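Demonstration gathering (robot learning)

14 shares · 3 comments

Demonstration gathering, also demo collection or teach-by-doing, is the business of recording many short examples of a task so that a learning system can copy it. Each example is called an episode. An episode holds what the cameras saw, where the arm was, how far the fingers were open — and usually a line of plain text saying what was being done.

The examples come from people. Either a person steers the arm from a distance with a matching set of handles, or moves it by hand, or carries a gripper about without any arm at all. Steering is slower but the recording fits the robot exactly. Carrying is quick, needs more tidying up afterwards.

Small household goods are popular for this. Cheap, easy to replace, all slightly different. Coffee pods especially: round, light, a thin rim to hold and a printed lid that changes from one flavour to the next. A system that has only met one lid may fail on another, so flavours get mixed on purpose.

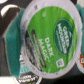

Category: Grasping and sorting tasks

Pod picking is normally recorded from the wrist. A wrist camera sees the pads and the object close up, which a camera over the table often can't — the hand gets in the way. With the pod held by its rim between two teal pads, the lid faces the lens and the larger lettering, GREEN MOUNTAIN and DARK MAGIC, stays readable even turned on its side. Smaller print is lost. Neighbouring pods show up in part behind it, and that is wanted: a clean background teaches very little about clutter.

Wrist views have their own faults. Foil catches the light. Anything behind the object is hidden. Most groups therefore pair the wrist view with a fixed one.

The Hesley set

Recorded at Plindeswood by Corinne Benavides and Maëlle Sawatzky. 1,000 episodes, six flavours, two operators. Begun in June. Operators swapped over at the half way mark so that niether habit took over the set. Failed grasps were kept and labelled, not thrown out, a choice Wong later argued against on the grounds that labels were uneven between the two. Sawatzky's reply was that a system never shown a slip has no idea how to recover from one. Still disputed.

Common problems

Same start every time. Operators drift into putting the arm back in one spot, and the system learns the spot. Shuffling the start position helps.

Pauses. People stop to think, the robot copies the stopping. Long pauses are usualy trimmed.

Vague text. "Pick up pod" is no use with several pods in reach. Name the flavour or the colour of the lid.

See also

Gripper pads
Hand-held recording
Samora sorting benchmark
Wrist cameras

Recently edited

Episode trimming
Labelling failed grasps
Plindeswood workshop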